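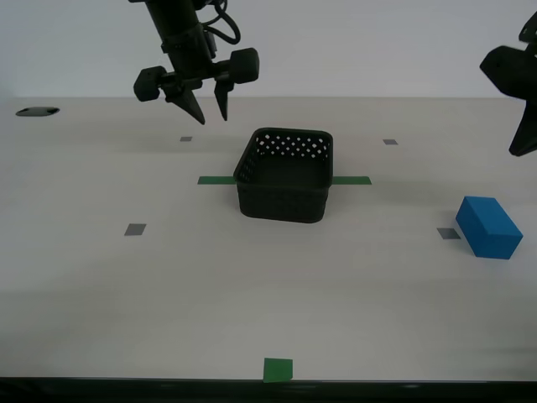
Projects > Siker Household Skills Room > Progress reports

Siker Household Skills Room
Progress report to the Leone Fund
April 10, 2021

This report covers the second period of the grant, from the end of the fit-out to the close of the first full block of sessions. It deals mainly with the sorting and put-away station, which took most of the money and most of our time. The station is kept very plain: a pale tabletop, a light wall behind it, and a strip of green tape running across the table. The black basket with the diamond-shaped holes sits on the tape, and everything in the put-away tasks ends up in it. We tried a busier layout early in the period, with shelves and labeled bins, and people spent their time reading labels. We took the shelves out and have not missed them.

Work done in this period

The room at Stinberg is now in regular use. The floor was patched, two outlets were moved away from the sink, and the old strip lights were replaced. The wall behind the sorting station was repainted because the previous color made light-colored items hard to see. One coat was not enough and we had to close for an extra day.

We ran 22 sessions. Each one starts at the sorting station and then moves to one of the other areas, which are dish washing, bed making and folding. People who come to us are relearning household jobs after illness or injury, and most of them can stay on their feet for only part of a session. A chair is now kept at every station. This was not in the original plan and was paid for out of the small equipment line.

Nine people finished the full block. Another four started and stopped. Two of those moved out of the area, one went back into the hospital, and one told us the travel was too much. We have offered that person a place in the next block at a later start time.

The sorting station

The basic task is to take household items from the table and put them in the basket, then take them out again and return them to where they belong. It sounds simple and for some people it is. For others, letting go of an item over the basket is harder than picking it up, and they tend to drop things short of the rim. The tape has helped with this. It gives people a line to look for, and it gives staff a place to return the basket to between turns. Before we put it down the basket drifted toward whoever had used it last, and we could not compare one session with the next.

We chose a basket with an open top and straight work in mind. The first ones we bought were soft fabric and folded in when someone leaned on them. Plastic has been better. The dark color against the pale table is also easier for people with reduced vision, and several of them mentioned it without being asked. The drawback is that dark items are hard to find once they are inside. Black socks and the remote control are the usual trouble. We have added a lighter basket to the supply list and will try both.

The table height is still a problem. It suits people who stand and is too high for anyone using a wheelchair. Viren, who supplied the table, quoted for a set of adjustable legs. The quote came in above what is left in the furniture line, and a request to move funds is set out below.

Changes from the plan

The laundry area has not opened. The drain connection needs work that the building owner has agreed to do but has not scheduled. In the meantime we are using the folding table in that corner with clean linens brought in from outside, so people do get the folding practice but not the loading and unloading.

The printed task cards were dropped. Staff found it quicker to show each step. We kept one set for people who like to take something home.

Money

Spending on the room itself is finished except for the laundry area. The paint and the extra day of closure were covered from contingency. The small equipment line is nearly used up, mostly on the chairs. Supplies are under budget, as the household items were donated and we had to buy very little beyond baskets, tape and dish soap.

We ask the Fund to let us move the unspent supplies money to furniture for the adjustable legs. No additional money is requested.

Next period

The next block has nine places, and all of them are taken. We plan to run it with the table legs in place if the transfer is approved in time, and with the table as it is if not - the sessions will go ahead either way. The laundry area should open in July, provided the drain work is finished. We will also start keeping a short written record of each person's work at the sorting station, using the same items and the same basket position every time. The next report will include those records in summary form, along with final costs for the laundry area.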